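Palturport Local History Society
Minutes of the ordinary meeting, December 20, 2022
Held in the upstairs reading room, Lirnton Street

Chair: Olga Manzano
Minutes: Rosalía Soler

1. Minutes of the last meeting
Approved with one correction. The July outing was to the Kumsa mill site, and the word "successful" was struck out at the request of two members who had been on the bus.

2. Map donation
The Paka family has offered the society a set of old survey maps of the harbor district. The covering letter describes them as "priceless" and "the only set in existence." The Chair said she had heard that phrase before and would like to see the maps. The county library holds a set that sounds very similar. No vote to accept until someone has compared the two.
Action: R. Soler to visit the library and report back.

3. Reprint of the harbor history
The printer's quote is for 527 copies, an odd number which the printer puts down to paper sizes. Members doubted this. There are still 103 copies of the last printing in the back closet, and sales over the past year came to four. The Chair asked what had changed to make anyone think demand had gone up. The proposer said interest in local history was growing. Asked for evidence, he mentioned a radio program.

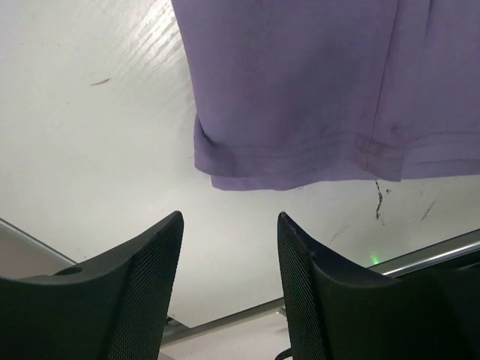 What happens to the unsold copies if the reprint goes ahead?
They would stay in the closet and be offered at half price at the summer fair, where they were also offered at half price last time.

It was moved that the reprint be put off until the old stock is down to a single box. Carried, with four against. The proposer asked that his disappointment be recorded.

4. Plaque for the customs house
The wording sent by the town says the building "hosted many famous visitors." The society has no record of any. R. Soler has been through the visitors' book and found a bishop and a traveling dentist. The Chair will write asking for the names, or for the sentence to be removed. She does not expect a quick answer, the last letter on the plaque having taken five months.

5. Oral history recordings
The tapes have been copied, but the labels don't match the contents in several cases. One marked as a net maker's memories is mostly a choir rehearsal. Members were reminded that a label in ink is no proof of anything, and that the recordings should not be quoted in the newsletter until they have been listened to all the way through.
Action: O. Manzano to draw up a listening schedule.

6. Other business
A member reported that the website's page on the founding of the town gives two different founding dates. The Chair thought both were probably wrong. The page is to be taken down for now.

A request for new chairs was held over again.

Meeting closed at 9:10 p.m. Next meeting to be announced once the room booking is confirmed in writing.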